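# Tips for comparing gripper fingers in the kitchen

Last updated: December

These are my notes from trying two sets of fingers, the Tresell and the Edetti, on kitchen objects. Maja Duda corrected my English, but the mistakes which remained are mine.

## Choose the objects

- Take things you use every day. My set is two bowls of different material, a fork and a spoon.
- Weigh each object before the first trial. Our heaviest one is 430 grams, a full jar.
- Start with the spoon. A thin handle shows very quickly if the fingertips meet well.

## Set up the counter

- Put the test objects near the front edge and leave the bottles at the wall. The arm should not reach over tall things.
- Keep the cable in a wide loop along the arm. If it is too tight, it pulls the wrist when you turn it.
- Try one arm at a time. I hold the spoon with the right gripper and let the left one wait in front of the counter. 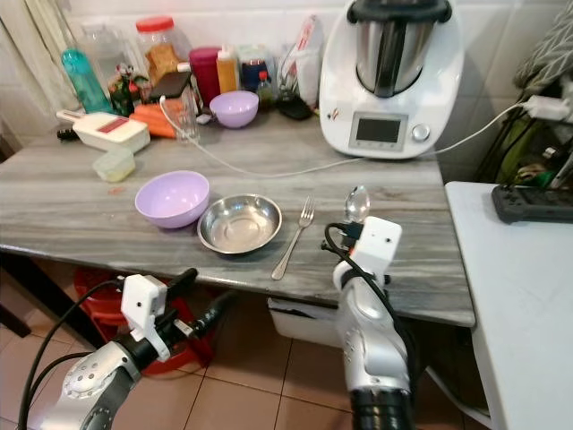
## Run the trials

- Do six grasps for each object with one set of fingers, then change the set.
- Write down the closing force every time. Miłosz forgot this once and we repeated the whole evening.
- For a fork lying flat, come down slowly until the tips touch the counter, then go up one millimeter and close.
- Lift bowls by the rim. The Edetti fingers are softer and slipped less on steel, but they wear faster.

## After the work

Wipe the fingertips with warm water and a little dish soap. Oil from the skin changes the grip more than I expected. I keep the spare pads in a closed box, away from flour.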